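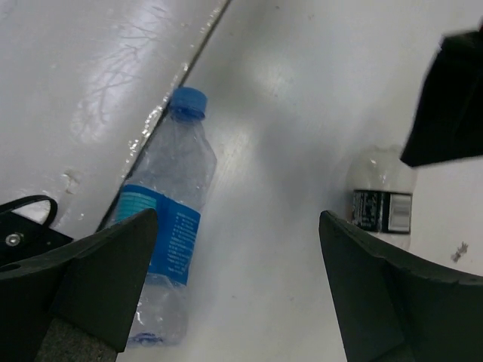 Do I need a boating license to rent the Fluvden?
A regular driver's license is all we ask for, as long as the person at the wheel is 25 or older and has done the practice run with us at the dock first.

The Fluvden Houseboat
Sleeps 4, from $852 for three nights, fuel for the generator included

The Fluvden is the smallest boat in the Caseck fleet and, if we're allowed to have a favorite, it's ours. We bought the first one thinking it would suit retired couples who wanted a quiet week on Lake Clamanico, and it does suit them very well, but we rent it just as often to young families, to friends who haven't seen each other in years, and to people who simply want to sit on a deck with a book and hear the water slapping about underneath. At 40 feet long it is big enough to walk around in without bumping elbows and still small enough that a first-timer can bring it in to a beach without their heart in their mouth.

You'll find a proper double bed in the back cabin, with a door that shuts (we have stayed on houseboats where it didn't, and we remember them), and a dinette up front that folds down into a second double. The second bed is comfortable for two adults for a long weekend. For a full week we'd suggest giving it to the kids or to whoever gets up first to make the coffee, as the table has to go back up before anyone can sit down to breakfast.

What's on board
Bed linen, blankets and bath towels for everybody in your party
Full set of pots, pans, plates, cutlery and glasses
Three-burner propane stove with oven
Refrigerator with a small freezer compartment
Propane grill on the front deck
Shower with hot water, marine toilet, sink
Deck chairs and a folding outside table
Gas heater for cool nights
Life jackets in adult and child sizes (tell us the children's weights when you book, please)
Two anchors, shore lines, stakes and a mallet
Paper chart of the lake with our own notes penciled on it

What to bring
Food and drinks, including drinking water. The tank water is fine for dishes and showers but we don't recommend drinking it. You'll also want beach towels, flashlights, soft-soled shoes, sunscreen and something warm for the evenings, even in the middle of summer. Soft bags are much easier to stow than hard suitcases. If you do turn up with hard ones we'll happily lock them in the office until you're back.

Ice and firewood are sold at the dock store, along with the things people always forget, like matches and coffee filters. The store is small and it does run short on holiday weekends, so do your main grocery shop in Durán on the way in. The supermarket there is on the left as you come down the hill, just before the turn for the lake, and it has plenty of room to park with a trailer.

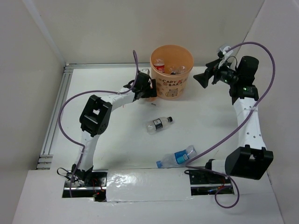
While you're in Durán, it's worth filling up the car too, because the road from there out to our dock has no gas station on it and the drive home always feels longer than the drive in.

Taking her out
We meet every party at the dock and go through the boat from front to back. After that one of our dock crew rides along with you for the practice run, out past the buoys and back again, so you can get the feel of the throttle and find out how long a houseboat takes to stop. (Longer than you'd think. We always say to slow down when it still seems silly to.) Ask anything you like. We've heard every question there is and would much rather hear it at the dock than over the radio after dark.

Cruising speed is gentle and you should plan your days around that. Most people head up the east arm on their first afternoon, which has the widest sandy beaches and the easiest mooring, and then decide over supper whether they want to go any farther. The far end of the lake is 16 miles from our dock and makes a lovely two-day trip if the wind is kind. Please be moored before sunset wherever you are. The boat isn't insured for night running and the shoreline is hard to read once the light goes.

Pets
Dogs are welcome on the Fluvden with a small cleaning charge, and they seem to enjoy it every bit as much as their owners. We ask that they stay off the beds and that you bring a life jacket for them if they aren't strong swimmers. Sorry, we can't take cats after one memorable search of the engine compartment.

Rates and season
The season opens in April, as soon as the water is high enough to float the end of the dock, and the last boats come in on 21st October. The three-night price shown at the top of this page applies in spring and fall. Summer rates are a little higher and change with the week, so send us your dates and we'll write back with a full price, taxes and all, before you pay anything.

Your rate includes linen, the kitchen kit, a full propane tank, generator fuel, the practice run and use of the radio. It doesn't include fuel for the main engine, which is measured when you come back in and charged at the pump price. A party that picks one nice beach and stays there will use very little. A party that wants to see every cove will use a good deal more, and we can give you a fair idea when you tell us your plans.

A refundable damage deposit is taken on a card at check-in and released once we've looked the boat over. Ordinary wear doesn't worry us. A bent propeller does, so please keep to the marked channel near the narrows, especially late in the summer when the water drops.

Pick-up and return
Boats are ready from early afternoon and due back by mid-morning. You're welcome to arrive sooner and have lunch at the picnic tables while we finish getting yours ready. On the way back in, give us a call on the radio from the last buoy and somebody will come down to catch your lines. Leave the dishes clean and the beds stripped and we'll take care of the rest.

To check dates for the Fluvden, use the booking form or phone the Caseck dock office. If the line is busy we're probably out helping someone tie up, so leave a message and we'll call you back the same day.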